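# Where Does All That Hair Come From?

Look closely at your comb tonight. Is there a little fuzzy tangle stuck in it? That tangle has a great story behind it!

You have close to 100 thousand hairs on your head, and every one of them is on its own schedule. A hair grows for a few years, takes a rest, and then lets go so a new one can start in the same spot. Most people lose dozens of hairs every day, and they never go bald from it (phew!). Plenty of those loose hairs get caught when you comb or brush, and they wrap around each other until you have a clump.

So a comb needs cleaning, and so does a brush. Do it over a trash bin and the hair has only one place to go!
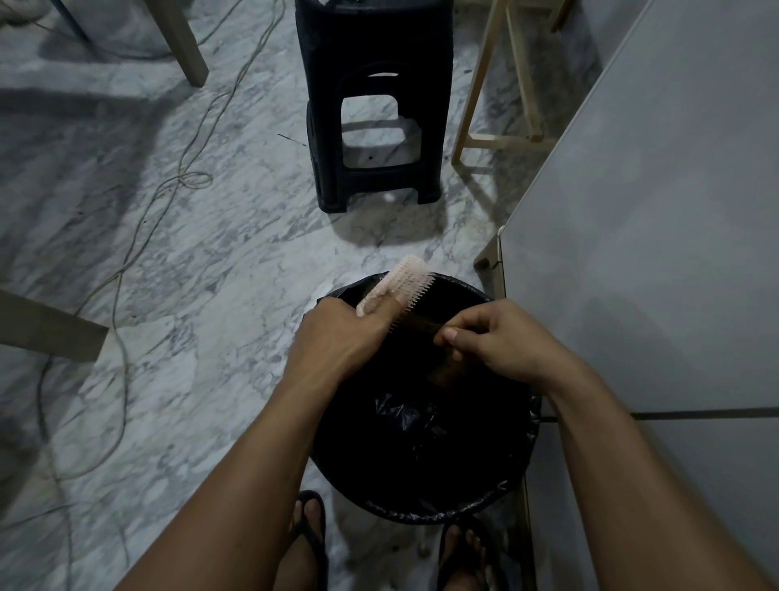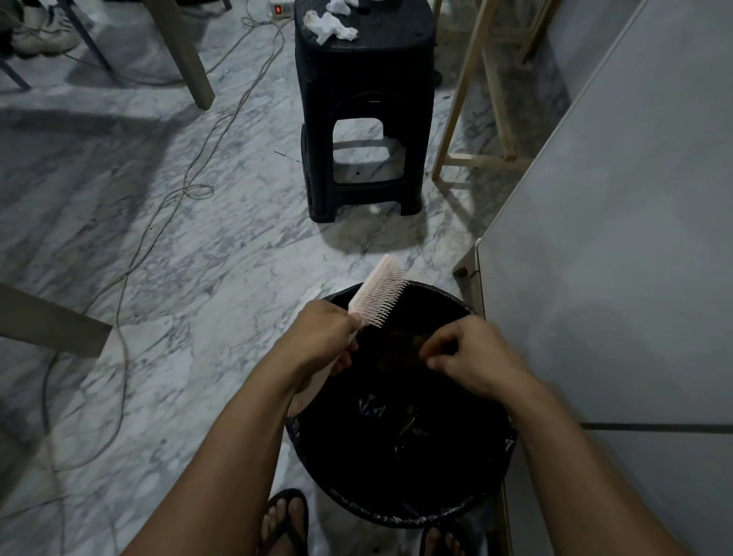 *Page last changed: June, by Uchenna Osagie, Hasville Kids' Science Pages*

Both jobs use the best tool you own: your finger and thumb! Pinch the clump and pull gently. A comb has one row of teeth, so hair slides off toward the tips. A brush is trickier. It has rows and rows of bristles, and hair weaves in and out of them like yarn on a loom. Start at one end and lift the tangle up a bit at a time.

**Try it!** Pull one long hair out of the clump and hold it up to a window. Can you find the root end? Sometimes there is a tiny pale bulb on it, smaller than a grain of salt. That part was tucked inside your skin!

Once the hair is out, ask a grown-up to help you swish a plastic comb in warm water with a drop of shampoo. Rinse it and let it dry on a towel.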